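The leaves that do not need water
A conversation with Danica Šindelář about artificial plants
Text: Preben Oddsson

When I ask Danica Šindelář how long she has worked with artificial plants, she first wants to correct the word. "Many people in the trade say permanent botanicals," she tells me. "I say artificial. The customer knows what he is buying and I know what I am selling. Permanent is also a little too much. After eight years in a window you will see what is permanent."

She has made plant displays for 21 years, the first part of them for a florist who sold mostly fresh flowers, and the rest under her own name, Brostness. The firm builds and looks after displays for entrance halls, waiting rooms and large indoor spaces. At the moment there are 187 of them in her care. Each one has a card in a metal drawer, with the date of the last visit and a short note written in pencil. I was allowed to read some cards. One said only "ivy again."

"The ivy is always taken," she explains. "People pull off a small piece when they are waiting for somebody. They do not steal it, I think, they want to feel if it is real. Then they have it in the hand and they do not know what to do with it, so it goes into a pocket or on the floor. I find leaves far away from the box. You can follow them."

I wanted to know how she begins a new display. I had expected that she would speak about color or about the style of the building, but she began with the floor. She asks the customer for a picture of the floor before she asks for anything else. A dark carpet takes away the lower leaves, she says, and everything below the knee must then be lighter in color. A pale stone or a pale tile gives light back from below, and this makes cheap leaves look cheap.

"On a gray floor you see the underside of every leaf. In nature the underside is another green, more dull. A bad factory prints only the top side. So for a gray floor I must buy the better leaf, and I must explain this on the invoice, and it is not always a nice conversation." 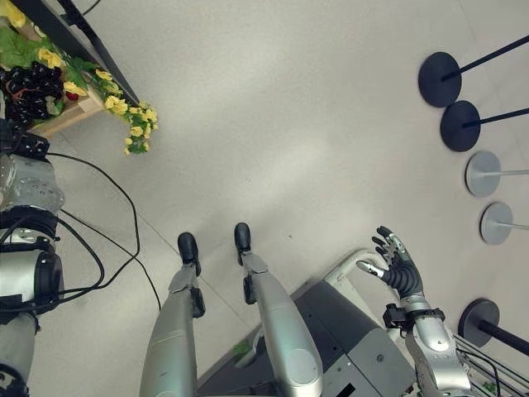
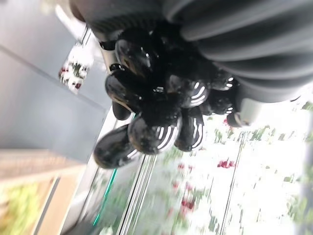
The container is a subject on which she has strong opinions. She dislikes plastic pots with a stone pattern and she will not use mirrors or glitter. For many years she has bought wooden boxes from Arnbridge, a small joinery which makes them without visible screws. She prefers the wood to be light, and on the gray tiles one understands the reason: the pale planter box stays friendly beside so much gray, and the grapes at the left end, which are so dark a purple that they are almost black, get something to stand out against. There is one small red berry tucked under the bunch, easy to miss. I asked her if such a berry is really worth the trouble. "For the one person who sees it, yes," she answered. "And a dark fruit without any red near it can look like a hole in the display."

Fruit came late into her work. The first time she used it was in December, for a customer who wanted something for the season but did not want anything that was obviously Christmas. She tried apples, which looked like toys, and pears, which she still describes with some anger. With grapes it went better. They can be bent, they fall over the edge of a box in a natural way, and one can turn the bunch until the best side is in front.

"The difficult thing with a grape is the shine," she says. "A real grape has a thin gray powder on the skin. It is called bloom. If you wipe it off, the grape shines, so a shining grape is a grape that somebody has touched. The artificial ones mostly come very shiny from the factory. Some customers love it, they think shiny is fresh. I let them have it. For my own taste I would take a soft brush and a little chalk paint, and then wipe nearly all of it away again."

She has other complaints about grapes. The stems are often too straight, and the berries are all of one size when a real bunch has small ones hiding between the large ones. Her supplier for fruit used to be Careo, but she changed to Thoroddsen when the stems began to break in the cold storage. She keeps a box with bunches from both firms and can tell them apart with closed eyes, by the smell of the plastic. I tried it also. I could not smell any difference.

Her colleague Liam Goodall, who drives the van and does most of the cleaning, came in during our talk and sat down with his coffee. He cleans with a dry paintbrush, from the top and downward, and after this with a cloth which is a little damp. He never sprays anything. According to him the spray cleaners that are sold for silk leaves make the dust stick faster the next time.

"Grapes are good, you can wash them in the sink," he said. "Ferns are the worst. I would pay money to never see a fern again."

"You said that about the heather," said Danica Šindelář.

"Heather too."

A normal display takes him 3 visits in a year. Between the visits the customer should do as little as possible, and he would like me to write this clearly. The worst damage he has seen was made by a helpful person with a vacuum cleaner. In another building the receptionist had watered an arrangement every morning for a whole summer, and the bottom of the box had to be replaced.

I asked Danica Šindelář whether she has artificial plants at home. She has one, a branch of olive on top of a kitchen cabinet, where it is too dark for anything alive. All other plants in her apartment are real, and most of them are doing badly. Her neighbor Hatsue Kamata waters them when she is traveling, and they look better when she returns than when she left.

Before I went, she showed me a bag of parts that she collects from displays which have been taken down. There were single leaves, pieces of vine, and a large number of berries in different reds. She uses them for repair. A new leaf beside old ones is too green, she explained, and one sees it immediately, so she saves the faded ones and sorts them by how much sun they have had. The bag for south windows is almost finished, and she asked if I knew any restaurant with old ivy near the glass.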